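Pourquoi une table propre ne reste jamais propre

Prenez une table. N'importe laquelle : celle de la cuisine, celle du bricolage, celle de la classe où l'on découpe des citrouilles en papier. Essuyez-la bien, admirez-la dix secondes et allez boire un verre d'eau. Au retour, il y a quelque chose dessus. Un bouchon, une miette, un bout de gommette. Personne ne l'a posé là, bien entendu. Demandez autour de vous, vous verrez : tout le monde est innocent.

Cette page parle des tables de travail, celles sur lesquelles on fabrique, on coupe, on colle et on démonte des trucs qu'on ne saura pas forcément remonter. Elles ont leur caractère. Les grandes personnes les appellent parfois des « plans de travail », ce qui fait plus sérieux mais n'enlève pas les taches.

À quoi servent les petits carreaux ?

Beaucoup de tables d'atelier portent un quadrillage, un peu comme une feuille de cahier de maths (désolé d'en parler). Les lignes sont fines et pâles, pour qu'on les voie quand on en a besoin et qu'on les oublie le reste du temps.

Un quadrillage, c'est une règle qui ne tombe jamais par terre. Vous voulez couper un carton bien droit ? Alignez son bord sur une ligne. Vous voulez poser deux boîtes à la même distance du bord ? Comptez les carreaux. Vous pouvez même dire à quelqu'un « pose-le trois carreaux plus à gauche », et il saura où, alors que « mets-le par là » finit en général par une dispute.

Gemma Kershaw, qui anime l'atelier du soir où j'ai appris à tenir un cutter (du bon côté, ce n'est pas donné à tout le monde), a tracé elle-même les carreaux de sa première table, au crayon et à la règle. Elle a mis toute une soirée. Le lendemain, quelqu'un a nettoyé la table à l'éponge. Depuis, elle achète ses tables déjà quadrillées.

D'où viennent les points noirs ?

Regardez une surface blanche de près, le nez presque dessus. Vous y trouverez peut-être des petits points sombres, des traits, des frottements. Une table blanche a un défaut terrible : elle raconte tout. Une table brune garde les secrets. C'est pour cela que les tables de cantine sont rarement d'un blanc éclatant.

Il existe trois grandes familles de marques. Il y a la saleté posée dessus, qui part avec un chiffon humide. Il y a la saleté collée, qui demande de l'eau tiède, un peu de savon et de la patience. Et puis il y a la rayure. La rayure ne part pas, elle n'est pas une saleté : c'est un endroit où il manque un petit morceau de table. On peut frotter jusqu'au mois de mars, elle sera toujours là, et vous aurez mal au bras.

Pour savoir à qui vous avez affaire, passez le bout du doigt. Si ça fait une bosse, c'est de la saleté. Si ça fait un creux, c'est une rayure. Si ça colle, allez vous laver les mains.
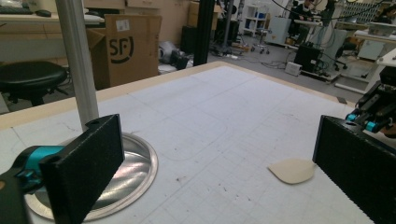

Restent les marques qu'on a faites exprès. Quand on veut retrouver la place exacte d'un objet, on peut dessiner son contour sur la table, comme on trace sa main sur une feuille. Dans certains ateliers, chaque outil a ainsi sa silhouette, et une silhouette vide veut dire qu'un outil se promène. Demandez quand même la permission avant d'essayer sur la table du salon. J'ai connu des parents très attachés à leur table du salon.

La coupelle, ou l'art de ne pas perdre les vis

Une vis qui tombe par terre roule toujours sous le meuble le plus lourd de la pièce. Les savants n'ont pas étudié la question, mais moi oui, à quatre pattes.

La solution est toute bête : un récipient rond et peu profond. Comme il est bas, on voit ce qu'il contient et on y plonge les doigts sans le renverser. Comme il a un rebord, ce qui roule reste dedans. Une coupelle en métal a un avantage de plus : elle fait « ting » quand on y lâche une vis, donc on sait qu'elle est bien arrivée. Si vous n'en avez pas, un couvercle de bocal fera l'affaire. Il fera « toc », mais on s'habitue.

Chez Gemma, il y avait une boîte de 661 vis, toutes de la même taille sauf une. Ese Adeleke a passé un après-midi à chercher la différente. Il l'a trouvée, il était très fier, puis il l'a reposée dans la boîte.

Et les cartons, alors ?

Autour d'une table de travail, les cartons poussent. On en garde un « au cas où », puis un deuxième pour ranger le premier. Un carton vide est utile, c'est vrai : on peut le découper, le peindre, habiter dedans. Mais une pile de cartons qui penche, c'est une avalanche qui attend son heure. Aplatissez ceux dont vous ne vous servez pas. Les gros vont en bas, les petits en haut – et le chat, s'il y en a un, où il voudra.

À vous de jouer

Choisissez une table chez vous et videz-la entièrement. Essuyez-la, puis réglez un minuteur sur 50 minutes et vivez votre vie normalement. Quand il sonne, revenez voir et dessinez sur une feuille tout ce qui est arrivé entre-temps, à la bonne place. Si vous avez du papier quadrillé, c'est le moment de le sortir.

Recommencez le lendemain et comparez les deux dessins. Chez moi, il y avait une tasse au même endroit les deux fois. C'était la mienne.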